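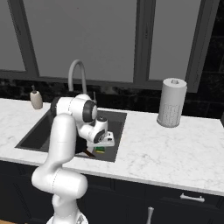 White marble counter and dark sink.

Print this page | E-mail this page

WESTARI, December 15, 2021 - Besent, maker of dish soap for people who would prefer to be doing something else, today released the results of its first household survey on the dishes and who does them. The company asked 868 adults in Westari. Nearly all of them said they do most of the washing up, including both halves of 200 couples.

"Soaking" was the most popular method of cleaning a pan. The longest soak reported was 60 hours, by a respondent who described the pan as "nearly there."
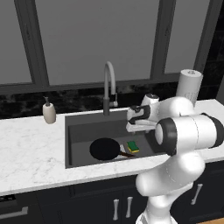
A window behind the sink, with black marble backsplash.

Besent will mark the findings with Clukus, a concentrated soap that goes on sale in June at Nic Aodha stores. It comes in one scent, lemon, after testers could not tell the other scents from lemon. An early run of 3788 bottles will go to survey households - one per home, to be shared as peacefully as possible.

The full survey is available from the Besent press office, which has a sink of its own and a sign above it that has never worked.

Last updated: December 15, 2021

Comments (3)

soggycuff: I am one half of one of those couples. I do the dishes.

Plate_Tectonics: 60 hours is nothing. Ask about my lasagna dish.

marnie44: Does it come unscented?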